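Utlow Table Clearing: Dishes and Small Items
Data card, last edited 6/28/22

Summary
Utlow is a set of 200 short sessions in which dishes and small household items are moved on, off and around a table. Most sessions have a large tub or tray that the dishes go into or come out of. The set covers the dishes, the containers and the things that tend to be left lying on a table with them. It was put together for people working on sorting and clearing tasks, and it is a companion to Bensaid, which covers drawers and shelves.

Items
Each session uses a mix from the groups below. Not every group appears in every session.

- Cups. Some are plain and some have raised patterns on the sides. The shiny ones pick up strong highlights and are harder to outline. In side views the base of a cup is often hidden behind a container rim. 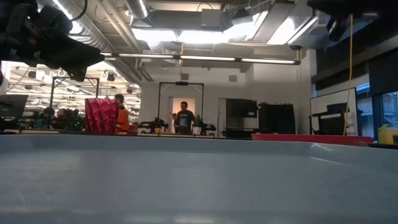 - Plates. Mostly solid colors. A plate inside a tub is labeled "plate, contained" even if only part of it shows.
- Flatware. Spoons, forks and butter knives.
- Containers. Tubs and trays are both labeled "container". The same container can look like a tray from one side and a tub from another, so we dropped the separate labels in version 2.
- Desk items. Pens, markers, notebooks. These stay on the table and should not go in with the dishes.

Table and room
The tabletop is light wood with a black metal rail. People may be present in the background. They are not labeled. Lighting is whatever the room had on.

Labels
Labels are in one CSV file per session. The columns are item, group, color, state and note. Color is the main color only, in everyday words. State is one of: on table, contained, in hand, hidden. Use the note column for anything that does not fit.

A marker and a pen are often impossible to tell apart at this size. Both are labeled "pen or marker".

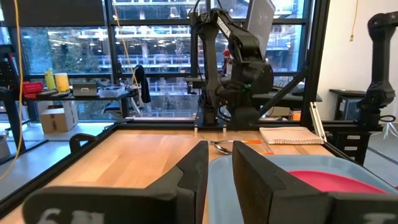

Spoon, pen or marker, and notebook on the tabletop; plate in the blue tub.

Known problems
- Almost 800 rows have an empty color field. Most are flatware.
- Pink and red were used loosely by the first labelers. Treat them as one color if it matters to you.
- Session names starting with "Stestitz" use an older item list with no desk items group.

Changes
Version 2: containers merged, desk items added, duplicate rows removed. The next update is planned for September and will fill in the missing colors.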